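Last updated: 2020-03-18

4. Time Feel and Shared Pulse in the Maltik Sessions

4.1 Background to the recordings

The trio Maltik was formed by the pianist Hina Bhutto together with a double bass player and a drummer whom she knew from her conservatory years. The group has released two albums, Undier and Rebelo, and the present section is concerned mainly with the second one. In the previous section I discussed the harmonic language of the compositions. Now I turn to the question of time: how the three players keep a common pulse when the written meter is irregular, and how far they allow themselves to move away from it.

Bhutto received a classical education until the age of 23. She has said in our interviews that she came to improvised music through accompaniment, first of singers and later of a dance class, and she considers the dance class to be the more important school. A dancer who is in the air cannot wait for the pianist. From this period she keeps the habit of placing the left hand very exactly and letting the right hand arrive later. Many listeners hear this as a relaxed quality. On paper it looks different, because the distance between the hands is quite stable from one chorus to the next, and this stability suggests to me a learned technique.

The repertoire of Rebelo has 11 pieces, of which I selected four for close study. The selection was made on practical grounds. In these four pieces the bass and the drums can be separated clearly by ear, and there is at least one full piano solo. I also asked the group for the rehearsal versions, and they kindly gave me their own stereo recordings. The rehearsal versions are less clean in sound, but they are valuable to this study, as the players stop, discuss, and begin again.
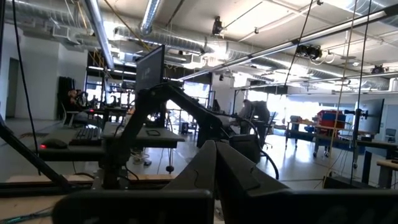
The transcription work was the slowest part of the study. Each solo was first written down by ear at full speed, then corrected at half speed, and in the last step compared with the waveform. I marked the beginning of every note in the piano, the first sound of every bass note, and the strokes of the ride cymbal. Where two of these marks were too near to each other to be separated, I treated them as simultaneous. The solos in the slow pieces gave little trouble. The title piece was much harder, since the piano part is often built from several joints of melody that bend at unexpected places, somewhat as the black arm on the desk goes up and turns at its elbow, and the ear does not know in advance where the next turn will be. For such passages I made two transcriptions with a pause of some weeks between them, and I kept only those readings in which both agreed.

4.2 The bass as reference

In most writing on the piano trio, the ride cymbal is taken as the reference for the pulse. I began with the same assumption and had to give it up early. In the Maltik recordings the drummer plays the cymbal with much freedom, sometimes leaving it completely for a long phrase, and the bass is the only voice that sounds on nearly every beat. For this reason all distances in this section are measured from the bass.

The choice has one weak point. The attack of a plucked double bass is soft, and its exact beginning is a matter of judgment. I tested this by marking the same passage of 56 beats on two different days. The marks from the second day were generally a little later than those from the first, but the order of the three instruments did not change at any beat. I therefore trust the order more than the size of the distances, and I will speak mostly about the order.

In the opening piece, which is written in a meter of seven, the usual order is drums, bass, piano. The drummer is slightly in front, the bass holds the center, and the piano follows. During the theme all three are close together. When the solo begins, the piano moves back during the first chorus and then remains at this new distance. It is interesting that the drummer does not react by slowing down. In the rehearsal version he does react, the tempo falls, and the group stops. After the stop one can hear Bhutto asking him to stay where he is and not to follow her. In the next attempt the tempo holds.

This small event explains much about the method of the group. The relaxed feeling of the piano depends on two other players who refuse to relax. If they go back with her, the distance disappears, and the listener hears only a slower piece.

4.3 The title piece

"Rebelo" is the longest piece in the selection. Its theme is repeated over a bass figure which does not have the same length as the melody, so the two meet on a common first beat only after a long cycle. The score that the group uses on stage gives no bar lines for the piano. I was told that an earlier score had them and that they were removed after the first tour, when Bhutto noticed that she was accenting the bar lines without wanting to.

The published tempo is 85 beats per minute. The studio version stays near this value for the theme and becomes faster in the piano solo. The increase is gradual and I did not notice it in ordinary listening. It became visible only when I compared the first and the last statement of the theme. The players themselves were surprised when I showed them this result. The bassist thought that the piece had become slower.

The solo can be divided into three parts. In the first part Bhutto uses short phrases that begin after the beat and end before the next one. In the second part the phrases are longer and cross over the point where the cycle begins again. In the third part the left hand stops, and the right hand plays alone in the middle register with bass and drums. Here the order of the instruments changes for the first time: the piano comes together with the bass, and on several beats it is in front. I understand this as the real climax of the solo, although the volume is not high at all. The tension which was made by the late piano is released when the piano is suddenly on time.

A similar plan is found in the concert version from October, recorded at the Gidex hall. The solo is longer there and the notes are different, but the left hand again stops before the piano moves forward. I asked Bhutto if this was decided in advance. She answered that the left hand is "the part of me that holds the clock," and when it stops she has to listen to the bass with more attention. In her opinion the forward movement is a result of this listening and was never planned.

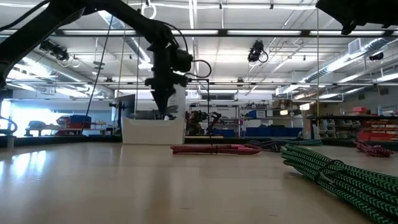 Figure 2. Black gripper fingers pointing down above the rim of a white plastic bin.

4.4 Discussion

The results permit a modest conclusion. In the four pieces under study, the common pulse of the trio is carried by the bass, and the position of the piano in relation to it is used as a means of form. The piano is late when tension is being built and is together with the bass when it is released. The drummer has the difficult task of ignoring what he hears from the piano while still answering its phrases in dynamics and color.

It would be wrong to extend this to the first album. On Undier the group had another drummer, whose cymbal is steady and loud in the mix, and a short check of one piece gave no clear order of instruments. It may be that the method was developed later, or that it was already present in concerts and was not captured in the studio. The early concerts were not recorded, so far as I could learn.

A second limitation is the number of solos. A player of Bhutto's experience has many ways to build a solo, and it is possible that I have described only the one which she preferred in that year. I have also left aside the question of touch. A note played softly may be heard as later than a loud note at the same place, and the measurements used here cannot show this. The next section returns to the rehearsal recordings and looks at the spoken exchanges between the players, in particular the words they use for tempo, which are not the same for the three of them.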